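Search this forum Go Advanced search

Green board, four DIMM slots, no POST with both channels populated

Posted Friday, March 26, 2021

karaki_bench
Picked up an older desktop board from the Clistthorpe surplus sale. Paid 25 dollars for it with a CPU and two matched DIMMs. With one stick in any slot it posts. With two sticks in the same channel it posts. With one stick in each channel I get a black screen and the fans run at full speed. Sticks pass a memory test individually. BIOS defaults loaded. The supply is a Civard 500-series that works in another machine.

I have pulled the CPU to look at the socket and would like opinions before I put it back.

slotlatch
Bent or dirty pin in the socket. Each channel has its own set of contacts to the CPU. If one channel fails alone you would see it alone, so test each channel separately and write down which slots.

karaki_bench
Already did. Both channels work alone. It only fails with both populated.

oldsolder
Then I disagree with the pin theory. A bad data pin kills its channel whether or not the other one is in use. I would look at memory voltage under load. Boards of this age have electrolytic capacitors next to the slots, and a weak one will hold up until the second channel adds draw. Check the tops for bulging and the bases for residue.

karaki_bench
Tops look flat to me. The silver cans I mean are the group near the ends of the memory slots. I have not measured anything yet. My ESR meter is an Olo, the cheap one, and it reads in circuit with a fair amount of error. 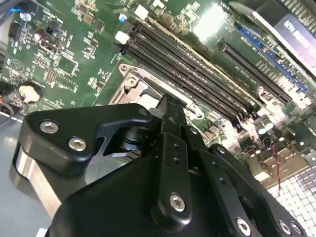
The latches on the slots all close fully and I cleaned the contacts with isopropyl. The graphics card stayed in for every test. I can try without it if someone thinks it matters.

slotlatch
It matters. Pull it and listen for the beep code. I still say inspect the socket under magnification. Uneven cooler pressure can give marginal contact that only shows up in dual channel.

oldsolder
Flat tops prove nothing. Raise memory voltage one step and retest. If it posts, replace the capacitors in that group. In September I recapped a board with the same fault, 6 parts, and every one of them looked fine.

karaki_bench
One step up in voltage after the CPU goes back in, card out, then I will report. Is the coin cell worth changing first?

oldsolder
Change it, but it will not fix this.

slotlatch
Agreed on the cell. Not agreed on ordering capacitors before the socket is checked.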